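Zlata Pavliuk
19th October

Thread on the grasp planner rewrite in Marow, mostly for people still on the old branch.

1/ The task is plate to bin, green cubes. The old planner scored each grasp on the target cube alone and ignored its neighbors. With cubes set well apart you never notice. With clusters you do.

2/ The new one checks the swept volume of both fingers against every segmented block before it commits to a yaw.

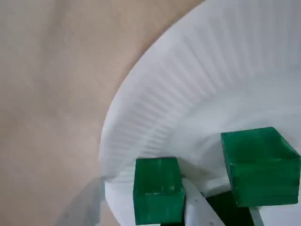

Close view: white fingers, green blocks, paper plate.

3/ Same-color blocks are the hard part. Color thresholding merges them into one blob, so we split on depth edges first and fit boxes after that. The fluted rim of the plate adds depth noise – mask it out or you get phantom faces.

4/ Replanning now runs at 50 Hz. If the cube pose shifts by more than 17 mm between updates, the grasp is dropped and scored again.
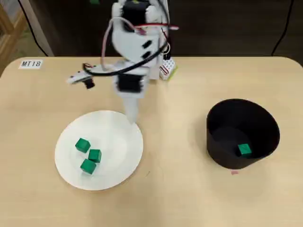 5/ The release pose is still hard-coded to the center of the bin. Horobets has a branch that samples it from the visible floor. I'll merge that once the collision margins are in the config file where they belong.

6/ Regression set is 162 logged scenes, replayed through Vunska. Please run all of it before opening a PR – the first 100 have no touching cubes and will pass with almost anything.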